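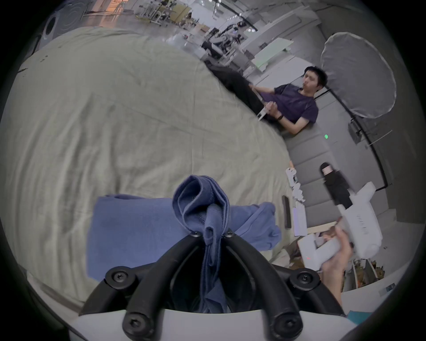 연녹색 천 위에 펼쳐 놓은 파란 옷

Fidby 접이식 미니 골대 (2개 1세트)
판매: Jetport 축구용품
상품평 307개
최종 수정: 2025년 8월 30일

안녕하세요, Jetport입니다. 작년 11월에 처음 들여온 Fidby 미니 골대가 어느새 2,163세트나 나갔어요. 저희처럼 작은 가게에서는 꽤 큰 숫자라 주문서 볼 때마다 아직도 신기합니다. 문의가 계속 들어와서 상품 설명을 싹 다시 썼어요. 예전 설명은 제가 봐도 너무 짧았거든요 ㅎㅎ

저는 동네 풋살 모임에서 오른쪽 수비를 보고 있고, 주말 오전에는 초등부 아이들 공 차는 걸 도와줍니다. 그러다 보니 골대를 들고 다닐 일이 정말 많아요. 예전에는 Guthrie 조립식 골대를 썼는데, 튼튼하기는 해도 파이프를 하나하나 끼우다 보면 시작도 하기 전에 애들이 지쳐 버립니다. 연결 부품을 하나 잃어버려서 한쪽 골대를 테이프로 감아 쓴 적도 있고요. 그래서 펼치면 바로 서는 걸 찾다가 Fidby까지 오게 됐습니다.

어떤 제품이냐면요

반원형으로 펼쳐지는 천 골대예요. 테두리에 탄성 있는 강선이 들어 있어서 가방에서 꺼내 고정 밴드만 풀면 촥 펴집니다. 처음 펼 때는 얼굴 쪽으로 튈 수 있으니까 팔을 쭉 뻗고 펴 주세요! 저는 첫날 안경을 한 번 날렸습니다.

골대 하나 무게가 1,089g이에요. 두 개를 한 가방에 넣고 어깨에 메도 공 주머니보다 덜 거슬리는 정도? 지하철로 다니시는 분들이 이 부분을 제일 좋아하시더라고요. 보관 가방은 Clinen에서 만든 걸 쓰고, 지퍼가 양쪽으로 열려서 접은 골대를 넣기가 한결 편합니다. 초기 물량에 들어 있던 끈 조이는 주머니는 이제 안 나와요.

구성품
골대 2개
바닥 고정 핀 8개
고정 밴드 2개
Clinen 보관 가방 1개
접는 법 안내지 1장

색상
형광 노랑, 주황 (한 세트 안에서 색 섞기는 안 됩니다. 두 색이 다 필요하시면 두 세트를 주문하셔야 해요.)

접는 법은 꼭 읽어 주세요

반품 문의의 절반 이상이 "안 접혀요"입니다. 저도 처음엔 거실에서 한참 씨름했어요. 요령만 알면 금방이에요.

1. 골대를 앞에 세우고 그물 쪽을 몸으로 향하게 합니다.
2. 양쪽 끝을 가운데로 모아 겹칩니다.
3. 한 손으로 위쪽을 잡고 안으로 비틀면서 아래로 누릅니다. 숫자 8 모양이 나오면 제대로 된 거예요.
4. 원 두 개를 포개고 밴드로 묶습니다.

3번에서 힘으로 꺾으시면 강선이 휘어요. 뻑뻑하다 싶으면 다시 펴고 2번부터 하시면 됩니다. 세 번 정도 해 보면 손이 기억하더라고요.

이런 분께 추천해요

공원에서 아이랑 공 차시는 분, 팀 훈련에서 작은 골대로 패스 게임 돌리시는 분, 실내 체육관을 시간제로 빌려 쓰시는 모임. 저희 팀은 4대4 미니 게임을 할 때 코너마다 하나씩 네 개를 놓고, 아무 골대에나 넣을 수 있게 합니다. 고개를 들고 주변을 보는 습관이 들어서 초보 분들한테 특히 좋았어요.

이런 분께는 비추예요

성인이 온 힘으로 때리는 슈팅 연습용으로는 솔직히 약합니다. 그물이 찢어진다기보다 골대가 공이랑 같이 뒤로 밀려가요. 핀을 박아도 흙이 무르면 빠지고요. 슈팅 연습이 목적이시면 쇠로 된 고정식 골대를 알아보시는 게 맞습니다. 바람이 많이 부는 강변 운동장도 조심하세요. 지난봄에 제 골대 하나가 자전거 도로까지 굴러가서 전력 질주를 했습니다...

자주 물어보시는 것들

실내에서도 쓸 수 있나요?
네, 됩니다. 대신 핀을 못 쓰니까 바닥 주머니에 모래주머니나 물병을 넣어 주세요. 500ml 물병이 양쪽에 하나씩 들어갑니다.

인조 잔디에 핀을 박아도 되나요?
구장마다 규정이 달라요. 금지하는 곳이 많으니 먼저 관리실에 물어보시고, 안 되면 실내처럼 물병을 쓰시면 됩니다.

세탁은요?
세탁기는 안 돼요. 흙이 묻으면 말린 다음 솔로 털고, 남은 얼룩은 미지근한 물에 중성 세제를 풀어 닦아 주세요. 젖은 채로 가방에 넣어 두면 냄새가 꽤 오래갑니다.

그물만 따로 살 수 있나요?
지금은 그물이 본체에 박음질되어 있어서 따로 팔지 않아요. 핀이랑 밴드는 낱개로 있으니 주문하실 때 배송 메모에 적지 마시고 부속품 페이지에서 담아 주세요. 메모는 포장할 때 놓치는 경우가 있어요 ㅠㅠ

배송과 교환

평일 오후 두 시 전에 결제하시면 당일 출고합니다. 제주와 섬 지역은 하루이틀 더 걸리고 추가 배송비가 붙어요. 받자마자 한 번 펴 보시고 강선이 휘었거나 박음질이 터진 곳이 있으면 사진 찍어서 문의 게시판에 올려 주세요. 초기 불량은 왕복 배송비 저희가 내고 새 걸로 바꿔 드립니다. 밖에서 사용하신 뒤에는 단순 변심 반품이 어렵고, 집 안에서 펴 보신 것까지는 괜찮아요.

주황색은 지금 재고가 얼마 없고 다음 입고는 11월 예정이에요. 급하신 분은 노랑으로 가시는 게 빠릅니다. 단체 주문은 열 세트부터 따로 견적 드리니까 팀 이름이랑 필요한 날짜를 적어서 문의 남겨 주세요!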